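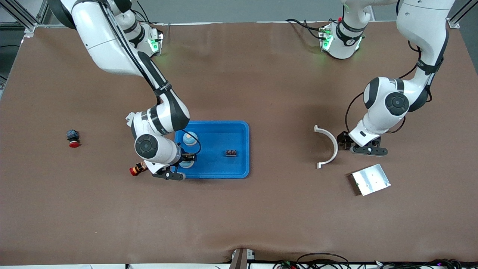

The bathroom fan in this house was rated by its maker at 110 cubic feet per minute. I measured 38 at the grille. It took me most of March to account for the difference, and this post is the record of that work, mainly so I can find the duct lengths again later.

The house is a single story with a low attic. The original fan vented through four-inch flexible duct to a roof cap on the far side of the ridge. The run measured 26 feet with three bends. Flex duct has a high friction loss even when pulled tight, and this one had not been pulled tight. It sagged between the trusses in long loops, and the lowest loop held enough water to hear when I moved it.

Fan ratings are given at a low static pressure, usually 0.1 inches of water column. A second figure at 0.25 is often printed in smaller type on the spec sheet, and that one is closer to what an installed fan will see. Past that point you need the fan curve. Mine came from Tostlow as a scanned page with the axis labels half missing, so I treated it as a rough guide.

Measurement method: I built a box out of foam board with a sliding opening, taped the edges to the ceiling, and read the pressure drop across the opening with a manometer. The opening area and the pressure drop give the flow. I repeated it with the bathroom door open and closed. Closed, the flow fell by another four cubic feet per minute, so the door undercut is also a little short. I trimmed the door later, and that number went away.

Nikola Karagiannis, who did the roof, suggested moving the cap to the near side of the ridge. I had been planning a larger fan. He was right about the order of work. A larger fan on the old duct would have moved slightly more air and made a lot more noise. 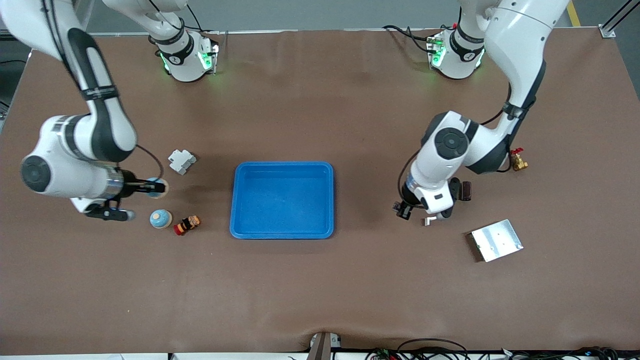
Photo: Pulent

The new run is nine feet of six-inch rigid galvanized pipe with one long-radius elbow. Joints are fastened with short screws and sealed with mastic. I used foil tape only at the fan collar, where I may want to get in again. The pipe slopes toward the outside at a quarter inch per foot and is wrapped in R-8 sleeve insulation. An adapter takes the four-inch fan outlet up to six right at the housing.

The roof cap is a Matić with a spring damper. The spring was too stiff for this fan and held the flap mostly shut. I swapped it for the lighter of the 2 springs in the bag, and the flap now opens fully and still closes when the fan stops. If you have one of these, check which spring is fitted before you carry it up the ladder.

Measured at the grille with the original fan: 97 cubic feet per minute. Total parts cost was $309, and the cap was the largest item. Flashing and shingle work were extra.

Humidity after a ten-minute shower used to stay above 80 percent for over an hour. It now falls below 60 in around 20 minutes with the door closed. The sensor is a cheap Mavalska unit on the shelf opposite the shower. I compared it with a salt test at 75 percent and it read three points high. The figures here are corrected for that.

Two things are left. The old hole in the ceiling drywall is a half inch larger than the housing on one side and needs a bead of sealant. The switch should be replaced with a timer, preferably one with a 30-minute setting, but the box is shallow and already has three cables in it. I need to work out the box fill before ordering anything.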